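Bench notebook, chess arm
14th November

Right, so tonight was all simulator and no soldering iron, which my back is grateful for. The real arm is still in pieces on the shelf at Finham waiting for its base adapter, so I've been building the whole thing in sim first (the scene file is called Jima, for anyone poking in the shared folder) and getting the small board to behave before I let anything heavy move near real chessmen.

Sirkka Nurmi talked me out of a full board weeks ago and she was right. Five by five is plenty! The arm doesn't have to stretch for the far corners, the pieces can stay a sensible size, and I can test a whole game's worth of silly moves in one evening. I'm still using the Jelínek endgame list for starting positions, cut down to fit, and I set up a mixed one tonight with a bit of everything because I wanted tall and short pieces next to each other. Tall next to short is where I expect to knock things over.

Started by putting the table back in. I'd swapped it for a plain gray box last week to make things load faster and hated it, I kept losing track of which way the arm was facing. The wood grain helps more than I thought it would. Then I fiddled with the light for far too long. It throws big hard shadows across everything now, and I want to keep it that way for a while, as the lamp over the real bench is just as harsh and the piece finder had better get used to it. 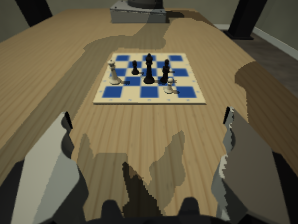
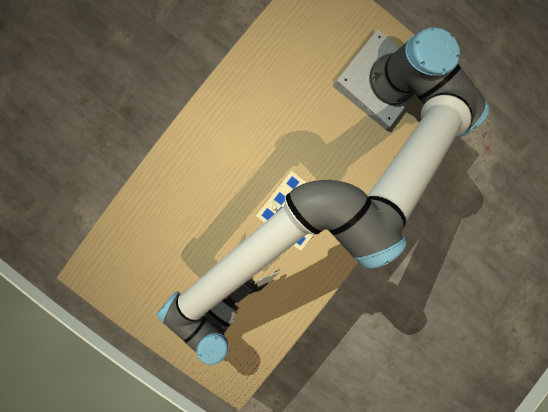
Sim renders, Jima scene. First one is from the gripper looking down the table, second is from high up with the arm over the board.

Things I noticed, in no order:

The wrist view is good on the near rows and gets crowded quickly behind the king. The black piece behind the bishop is mostly hidden from there, so I'd rather not trust that view alone for picking. The overhead has the opposite trouble, with the elbow sitting right over a big chunk of the board. Want to try moving the high camera over to the other side, or else parking the arm before each look.

The white queen looks like she's leaning a little to the left. Could be the view, could be that I spawned her slightly above the board and she landed badly. Check the drop height. I had it at 2 mm and I think that should just be zero.

The border labels are mush at this resolution. Doesn't matter for the arm, it goes by the squares, but it bugs me. New texture sometime.

Grip width: I've written 18 mm on the sticky note as the closing target for a pawn, and that's a guess from the calipers on the real set. The queen needs her own number. Sirkka wants us to grab every piece at the same height and let the fingers sort it out, I want a height per piece, and we've agreed to try hers first (it's less typing, fair enough).

Also renamed the rest pose from "homo" to "home". My typo, it's been in there since the start, and if your script still calls Homo it will fall over. Sorry!

Next: drop height, overhead camera, then pawn pick from the near row only. I'd like the adapter plate cut before December so we can bolt the real one down. Bring the good calipers back if you've got them, they're not in the drawer.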